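Lo Presti to Open Shared Office Building in Former Havow Print Works

2025-12-10

Lo Presti, the family-owned property company, will open a shared office building in the former Havow print works this coming spring. The building will be called Litance House and will offer private rooms, shared desks and meeting space to small firms and people who work for themselves.

The company bought the print works after Havow moved its presses to a larger site outside town. Work on the roof and windows was finished in October, and the inside walls on the first two floors are now in place. The rooms are being finished in pale gray, with plain walls and very little built in, so that tenants can set them up the way they want.

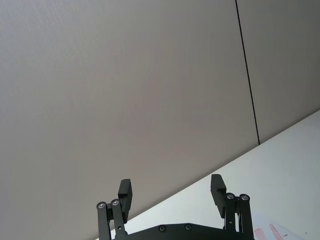
Litance House will have 761 square meters of rentable space on three floors. The ground floor will hold the reception desk, a kitchen and two meeting rooms that can be booked by the hour. Private rooms will be on the second floor. The top floor, where Havow kept its paper store, will be one open room with shared desks under the old skylights.

"We looked at apartments first, and the numbers were fine," said Evaristo Testa, managing director of Lo Presti. "But we kept getting calls from people with three or four staff who could not find a room to rent for less than five years. There are a lot of them in this town, and most are working out of a spare bedroom or driving 40 minutes each way. So we changed the plan."

Leases on private rooms will run for six months at a time. Shared desks will be rented by the month. Heating, power, cleaning and internet access are included in the rent. Tenants will have access to the building at all hours with a key card – the reception desk will be staffed on workdays only.

The design is by the architecture office Saren, which also worked on Lo Presti's warehouse conversion on the north side of the rail line. Saren has kept the brick front and the freight elevator, which has been rebuilt and will carry loads of up to 2,000 pounds. New inside walls were set in from the outer brick to leave room for insulation and wiring. The original concrete floors have been ground and sealed on the ground floor and covered on the floors above.

Sound was one of the harder parts of the job. The print works had almost no inside walls, and noise carried from one end of the building to the other. The new walls between private rooms are double, with a gap, and the doors have seals at the bottom. The top floor will have two small phone rooms.
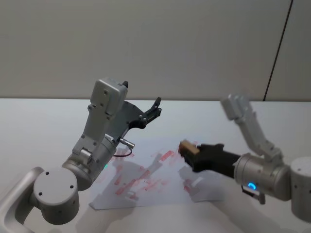
Parking is limited to the yard behind the building, with spaces for tenants with a permit and a covered rack for bicycles. The bus stop on the main road is 200 yards from the front door. Lo Presti has asked the town to add a crosswalk there and expects an answer early in the new year.

The side entrance will have a ramp, and the passenger elevator serves every floor. There is an accessible restroom on each level.

Lo Presti is now taking names for private rooms. Firms that sign before the opening will pay no deposit on their first lease. Shared desks will be offered later, once the top floor is finished. People who want to see the building can ask for a visit through the Lo Presti office. Visitors should wear closed shoes, as work is still going on upstairs.

About Lo Presti
Lo Presti buys, repairs and rents out commercial buildings. The company manages workshops, storage units and small offices, and handles all of its own maintenance.

Press contact
Lo Presti, Press Office
Photos and floor plans of Litance House are available on request.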